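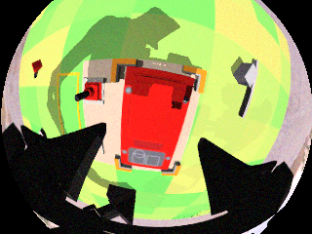 The red block on its base plate, in the simulator, from the gripper's point of view.

Open afternoon at the Arnby workshop: your questions

I get asked the same things before every open afternoon, so I've put my answers in one place. I run the simulator table, so expect a bit of bias!

When is it?
One afternoon in May. Doors open at 2pm and I start the first run once people have found the tea.

Is it a real robot or a computer one?
Both, in different rooms. My table is all simulated, and what you'll see on the big screen is the view looking past the two black gripper fingers at the job in front of them. The real arm is next door in the Durnberg room and runs every half hour.

What is the robot working on?
A task board we call Pollier (after the street our old workshop was on). There's a bright red block with an orange bracket at each corner, and a smaller red device with a black handle sitting to the left of it. I'll talk you through each move as it happens, and you can stop me whenever you like.

Why is the table such a loud green and yellow?
Everyone asks! We swap the table patterns between runs so the software doesn't get too attached to one background. The green and yellow one is my favourite. The brown one is dreadful.

Can I have a go?
Yes, please do. There's a hand controller and you get one try each, or two if the queue is short. Children are welcome, but under-eights need a grown-up next to them - the controller is heavier than it looks.

How many practice runs has it had?
We did 2,000 in the simulator over the winter and kept 932 of them. The rest had a fault in the logging, which was my doing and which I'm still cross about.

How many people can come?
The building holds about 400, but my room only takes 14 at a time. Pick up a slot card at the front desk when you arrive.

Can I take photos?
In my room, yes, as many as you want. Next door, no flash please, it upsets the sensors.

Is there parking?
A little, behind the Vasić bakery. They're kind enough to let us use it after lunch, so please don't block their van in.

Do I need to book?
No, just turn up.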